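birier-wrist-bench

Gripper and camera comparison, tabletop tool pickup. README / data card, work in progress

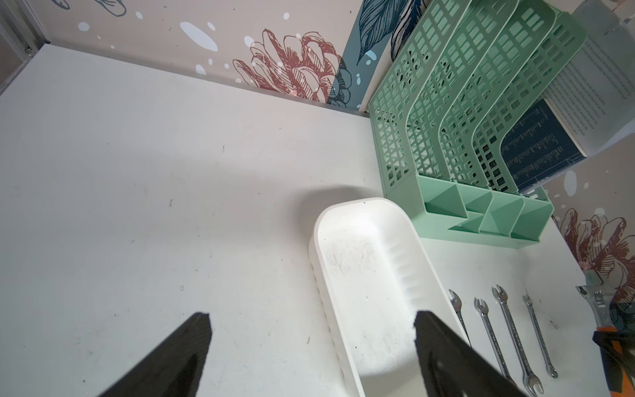 Read the known problems section before you train on any of this. Two finger sets, same arm, same tasks, so we could finally stop arguing about which one goes on the second cell. The argument is not over but there's data now.

Status

Last edit 24 July 2019. Second pass planned for September, after the controller swap. File layout may change then, task names won't.

What's in it

205 episodes total. 124 with the Vurari fingers, the rest with the Geum fingers. Wrist camera video, joint states, gripper width, commanded width, motor current on the gripper. No force-torque. No audio. No depth — we tried, the short range killed it.

Every episode is one pick and one place, or a failed try at it. Failed tries are kept. Please don't filter them out and then report a success rate, someone already did that to us internally.

Hardware

Arm: the Birier six-axis, older controller, firmware not touched during collection.
Gripper body: parallel, electric, same unit for both finger sets.
Fingers A: Vurari. Stiff, flat inside faces.
Fingers B: Geum. Softer pads, a bit of give at the tip.
Camera: Stultska wrist module, fixed focus, locked exposure.
Rate: video at 30 frames per second, joint states faster, see the timestamps file.

Finger change takes a few minutes and needs a re-zero of the gripper width. We re-zeroed every time. We think every time. See known problems.

Setup

White tabletop in a corner enclosure, patterned wallpaper on the walls. Botanical line drawings, big flowers. Background stays the same for the whole set so don't expect a model trained here to cope with a plain wall.

Objects are things like open-end wrenches, an adjustable wrench, a white plastic tray, a mint-green desktop file organizer with paper standing in it. The organizer is mostly an obstacle. Chrome on white is hard on the camera and we wanted it hard.

Object positions are changed by hand between episodes. No fixture, no tape marks. Start pose of the arm is the same within a task, not across tasks.

Tasks

wrench_to_tray: pick an open-end wrench, put it in the tray
wrench_sort: pick the wrench named in the label, leave the others where they lie
tray_shift: grip the tray by one wall, slide it, let go
paper_pull: pull a sheet out of the organizer without moving the organizer

paper_pull is the smallest one and the least finished. Treat it as a bonus.

Labels

Each episode has a small text file next to it. Fields:

episode: number, no padding
fingers: A or B
task: one of the names above
result: ok, drop, miss, bump, abort
note: free text, often empty, sometimes rude

drop means it was held and then lost. miss means the fingers closed on nothing. bump is anything that moved an object it shouldnt have. abort is operator hit stop. If both drop and bump happened we wrote whichever came first.

What we saw so far

Flat fingers are better on the tray wall. Clear enough that we stopped checking. They're worse on thin wrenches lying flat — the tips skate on the tabletop and the wrench rotates out when the fingers close.

Soft pads pick up the thin wrenches more reliably but sag under the long ones. Grab a long wrench off center and it tips, then the label says drop. Gripping nearer the middle fixes most of it, but then the fingers block the camera's view of the jaw end and sorting gets worse. Pick your poison.

Motor current is a decent "have I got it" signal with the flat fingers. With the soft ones it ramps so slowly you may as well use width.

Camera: fingers take up a good chunk of the bottom of the image whatever you do. We tried tilting the mount up. Lost the grasp point. Tilted it back. All released episodes use the original tilt. Glare on the chrome moves as the arm moves and confuses simple edge detectors, so don't bother with those.

Known problems

Gripper width drifts in a few B episodes. Looks like a missed re-zero. Flagged with width_bad in the note field where we caught it.

Timestamps on video and joints come from different clocks. Offset is constant inside an episode, not between episodes. Use the sync script, don't eyeball it.

Operators got better as they went and A was collected first. So part of any B advantage is just practise. We'll interleave in the second pass.

wrench_sort labels say "long" and "short" and don't say which end to grip. Some of the wrenches are close in size. Expect label noise.

Camera lens got wiped between sessions, not during. Some late episodes are a little hazy.

No train/test split supplied. Split by session, please don't split by frame.

Loading

Unpack, point the loader at the top folder, done. One folder per episode: video, joints file, gripper file, label file. The loader skips any folder missing a label and prints a warning. If you get a wall of warnings you unpacked one level too deep.

Sync script has to run once before the first load. It writes an offset file into each folder and is safe to run again.

Not good for

Absolute success rates of either finger product. Wrong sample, wrong controller, our tuning.
Anything with people in the workspace.
Force estimation. Motor current is not force, we only logged it as a contact hint.

To do

- interleave A and B by session
- fix the width re-zero so it runs on finger change without asking
- one clock
- more paper_pull, or drop it
- plain wall version of wrench_to_tray
- try the Stultska module with the wider lens, if it fits the bracket

Changes

v2: relabeled tray_shift after the bump definition changed, added width_bad notes, removed the tilted camera episodes.
v1: first internal dump, don't use it.

Use

Free for research and teaching. Keep this file with the data. If you find bad labels send the episode number and what you think it should be, no need for a long write-up.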